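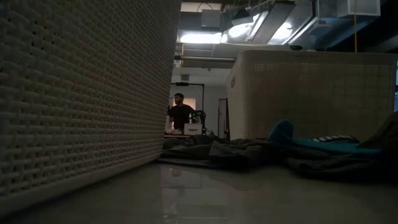
Last updated: February, 4:40 p.m.

The former showroom on the ground floor of the Lovier building reopened this week as a place to sit down, a use its previous tenants had gone to some trouble to prevent.

The new arrangement, called Pludora, is made up of tall white perforated panels, a boxy white enclosure with a grid of small square holes in its sides, and a quantity of dark grey fabric on the floor. There are cushions. The floor itself has been left as it was, glossy enough to return a faint version of anyone standing on it.

Pludora is the work of Jaststead, a design studio that has spent the past two years fitting out dental waiting rooms and would like a change. Admission is free, and visitors may stay up to 15 minutes at a time, a limit introduced on the second afternoon after a man fell asleep and had to be woken for closing.

"We wanted a room with no instructions in it," said Kipchumba Khaemba, who led the project. He then pointed out the instructions, which are taped to the front door and run to a page and a half. Shoes are fine. Soup is not.

Khaemba said the perforated surfaces were meant to let people be alone without feeling shut in. Asked whether they could also be looked at through the holes, he said that depended on how close the other person was prepared to stand.

The fabric has drawn the most comment. On opening day several people took the heap for something the movers had forgotten, and one visitor folded part of it before staff could reach her. It has since been rumpled again. Khaemba said there is no correct way for it to lie, but he was seen adjusting it twice during a short interview.

The teal-blue cushion has done better. It is long, softly rounded and by general agreement the best seat in the place, and by midafternoon there is usually somebody hovering near it with the patience of a person waiting for a parking space.

Attendance reached 206 on the first day and 108 on the second, when it rained. Jaststead had planned for 1,000 over the whole run and says it is comfortable with its progress. The Szczepańska bakery next door reports a rise in coffee sales and a smaller rise in people asking to borrow a blanket.

Not everyone is persuaded. A retired floor layer who came in to get out of the rain said he had enjoyed the floor and had no view on the rest. A couple from upstairs wanted to know where the lamps from the old showroom had gone. They were told the lamps had been sold, and they left.

Pludora is open from 11 a.m. to 6 p.m. and closes at the end of the month, when the ground floor will go back on the rental market. The cushions will be offered to the public at a price still being worked out. Khaemba said he had already received three inquiries about the teal one, two of them from his own staff.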